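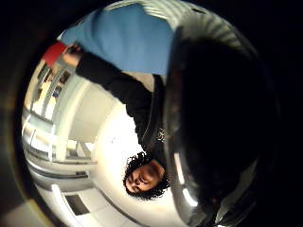

Black sleeves, red in hand.

Nov 4, 2024 | By Liudmyla Kobzar

Stetuto is pleased to announce the opening of a textile exhibition by weavers from Bragança, on view in the Ullholm gallery through March. The exhibition presents wool blankets and wall hangings made on floor looms, together with drafts and dye notes lent by the weavers.

I had the privilege of writing the wall texts, and I return most often to the undyed pieces in the second room – their borders are worked in a twill that I had previously known only from drawings. Visitors are encouraged to begin there.

A printed catalog, issued in an edition of 200, is available at the front desk. It includes an essay on the wool trade and a glossary of loom terms in Portuguese and English. Two public talks will accompany the exhibition, and registration is required for both.

Filed under: Exhibitions, Textiles

Recent posts
Notes from the Ummont Print Fair
On Mending a Tapestry
Reading a Weaving Draft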